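Speaker notes: "The Drawer of Things You're Keeping for No Reason"
Proltovport Public Library, evening talk series, June
Slot: 40 minutes plus questions. Clicker is on the lectern. The left button goes forward.

OPENING (before first slide)

Thank Yara Daher for the introduction. She will have said I'm an expert. Let it go by without comment.

Ask for hands: who owns a cable they can't identify? Wait. Then: who has moved house with it? Most of the hands stay up. Mine too. I have carried one gray cable through 2 apartments and a marriage.

Tonight is about small objects we keep. I don't mean heirlooms or anything with an insurance value. I mean the button in the envelope. The key. The ticket stub from a movie you remember disliking.

SLIDE 2: my mother's kitchen drawer

Tell it short this time. In Lasbridge it ran to nine minutes and the man in the front row ate a whole sandwich.

When we cleared the house, my brother and I did the furniture in one afternoon. Wardrobe, gone. Dining table, gone, and neither of us blinked. The kitchen drawer took six days. Inside: a spare fuse, birthday candles (used), the dial off a stove she'd replaced when I was in school, and a luggage tag with somebody else's name on it.

We had a fight over the stove dial. A real one, with a door in it.

Pause here. Don't fill the pause. Drink water.

SLIDE 3: the survey

Khalil Sfeir and I put a questionnaire through the doors of 400 households. We asked people to list everything in one container of their choosing that they didn't use and wouldn't throw out. We got back 1017 items, and one letter asking us to stop putting things through the door.

Points to make:

People wrote more about the cheap things. Jewelry got two words. A bottle opener from a closed-down bar got a paragraph and a sketch.

"Might come in handy" was the favorite reason by a mile. We then asked when the thing last came in handy. Long silence, in a written survey, which takes some doing.

Hardly anyone could say when the collection started. It seems to come with the house, like damp.

(If Khalil is in the audience, point him out. He did all the coding and has never forgiven the person who wrote "misc." fourteen times.)

SLIDE 4: containers

Now the bit I like best. People choose the container with more care than the contents. Cookie tins, cigar boxes, a shoe box with the elastic gone. Ngọc Triệu, who restores furniture and has opened more dead people's drawers than I have, told me she can tell from the box whether a thing was put away or just put down. Put away means there's cloth under it.

Click for both. 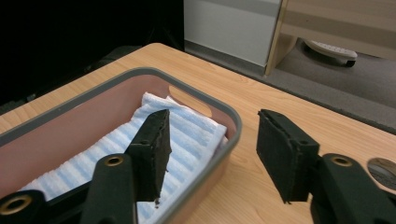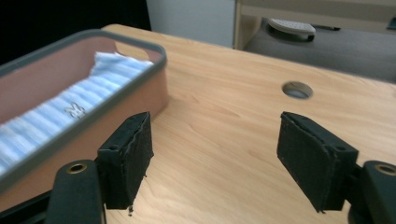

A tabletop, and a container that has earned its place on it.

Keep moving, because the next part needs time and they'll be getting hungry.

So what is the lining for? Nothing in most of these collections is fragile. You could drop a stove dial off a roof. My guess is that the cloth is a promise to come back. You wrap a thing when you expect to unwrap it. That we then leave it for thirty years is between us and the thing.

Debashish Siriwardena disagrees, and he asked me to say so in public, so I'm saying so. He thinks the cloth just stops the rattling. He has three children and values quiet. Read out his email if the mood is good. Skip the second paragraph, he gets personal about my car.

SLIDE 5: the storage business

Zendgate will rent you a unit the size of a closet. I went to look at one. The young man at the desk asked what I'd be storing and I said "mostly string," and he typed it in.

Don't do the voice.

The serious point: once it costs money every month, people finally ask whether they want it. Half the folks I met in that corridor were there to visit. One woman had a chair in her unit, and a lamp. She told me she came by to sit. I've thought about her a good deal and have not come up with a joke.

SLIDE 6: what to do about it

They will want advice. There's always somebody with a notebook open. Offer the following and look doubtful.

Write a label while you still know. One line is plenty: "Key, back shed, Bitar Street. Shed is gone." Your children will still throw it out, but they'll feel worse about it.

Let other people's drawers alone. Elie Moussa tidied his father's workbench as a surprise, and they spoke through a cousin until Christmas.

Don't photograph everything and toss the originals. I tried. Now I have a folder of pictures I never look at AND I went back for the originals.

CLOSING

Take the stove dial out of my jacket pocket. (Check pocket before going on. Other jacket in Lasbridge. Never again.)

Tell them I won the fight. Tell them my brother has the stove knob from the other burner, and that he only told me last year.

Put it down on the lectern. Say thank you.

QUESTIONS I always get

Is this hoarding? No, and I'm not qualified. Give the leaflet.

What's the oddest thing in the survey? The single ski.

Do I still have the gray cable? Yes.

Lights up at 8:30, chairs get stacked by the door. Get the dial back off the lectern before leaving.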